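The Tray

I was the one who said we should keep it. I want that on the record, because by the end of August my sister was telling everyone in Parnby that she had saved the tray from the trash, and she did no such thing.

It came out of our mother's sewing room, under a stack of Cunix catalogs and 26 buttons on a card. Clear plastic, no lid, low walls, little lines running along the bottom. Mom kept it on the high shelf and we weren't allowed to touch it, so naturally I grew up thinking it was worth a fortune - nearly 300 dollars, I once told a kid at school, who believed me!

I put it up at the far end of the big white table late at night, with the rest of the room dark, and I sat down and looked at it like it owed me something.

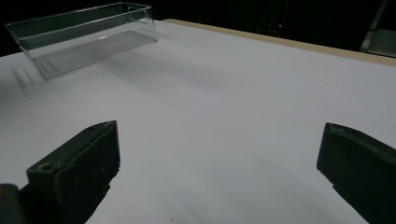 My sister wanted to know, from the hallway, whether I was planning to sit up all night over a piece of plastic, and if so, could I at least decide about the curtains.

I said the curtains could wait. She said everything could wait with me, and went to make toast.

What I hadn't told her was that I remembered the game. We must have been very small, still in the house on Kodikara Street, the one with 1888 over the door. On rainy afternoons Mom would get the tray down herself, drop a ball in one end and tip it, ever so slightly, and we had to guess when it would touch the other side. That was the whole game. I can still hear it ticking over those lines. I was good at it, too (my sister was terrible and will deny it).

So I went through my coat, and then the junk drawer, and then the box marked PRESISTHORPE that we'd been stepping around since the move. Fuses, a bus ticket, a key to room 287 of some hotel neither of us could place. And down in the corner, under the fuses, a little white ball.

I don't know that it was the same one. I didn't care much. I carried it back and let it go over the tray.

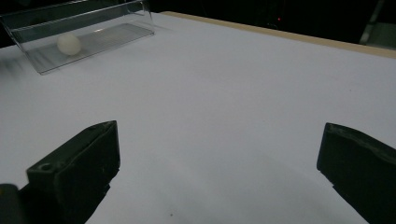 The ball in Mom's tray, up against the wall.

My sister came in with her toast and stood there chewing for a while. I figured she'd bring up the curtains again.

"You have to tip it," she said.

"I know you have to tip it."

"Well, you're not tipping it."

She put her plate down on a chair, wiped her fingers on her robe and took hold of the other end.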